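Section 3: Setting up your squad in Rovosmont Team Manager

Okay, you've got the app installed and your club has a name. Now for the fun part! I've run the fixtures and squad lists at Jedberg Rugby for three seasons on this thing, and I wrote this section after typing in 74 players the slow way, so please learn from my sore thumbs.
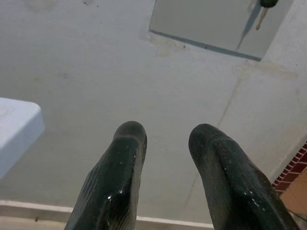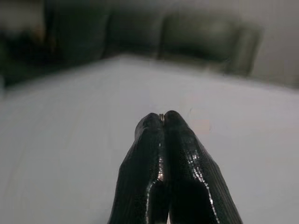

Fingers apart, then fingertips together.

Before you start

Have your registration numbers handy. Ours run up to 1582 and they're all on the league card (the little one, not the big folded sheet). You'll also want positions, and dates of birth if you have a youth side.

Adding players

1. Open the Squad tab and tap New Player.

2. Type the last name first. I got this backward for a whole evening and ended up with a team sheet full of Ajiths and Hermans.

3. Enter the registration number. Leave off any zeros at the front or the app treats it as a second person.

4. Pick a main position, then up to three backups. Milan Van Beek plays lock for us but will fill in at flanker if you ask nicely, so he has both.

5. Tap Save. Wait for the green check before you go on to the next player.

Note: Two players can share a last name, no problem. They can't share a number.

Picking the matchday squad

1. Go to Fixtures and choose your game. If it isn't listed yet, add it with the plus sign.

2. Tap Select Squad. Anyone marked injured or suspended shows up in gray at the bottom of the list.

3. Drag your starters into the numbered slots, then drag the bench. I like to do the front row first, as you need proper cover there and it's the spot where I always run short.

4. Check the counter at the top. It turns red when you've got too many.

5. Tap Hold if you're still thinking, or Publish if you're done.

Caution: Publish sends a message to the whole squad right away, including the people you left out! I published a half-finished list one Tuesday before our game against Maltari, and Jagadeesh Achari learned he was dropped while he was standing in line for coffee. He wasn't even dropped, I just hadn't gotten to the wingers yet. Call the ones who've missed out before you hit that button. It's a rotten talk to have but it's a lot worse by text.

Changing a published squad

1. Open the fixture and tap Edit.

2. Swap the players, then tap Publish Changes. Only the people affected get a message this time (phew).

3. Print a fresh team sheet. The old one stays in your downloads with the same name, and I've handed the wrong one to a referee, so delete it first.

If you see Error 111, your league link has dropped out. Go to Settings, tap Reconnect, and sign in again. Your held squads will still be there. Jayanthi Kamath looks after our women's side and gets this every October when the new season cards go live, and signing in again has fixed it each time.

Training attendance is in Section 4.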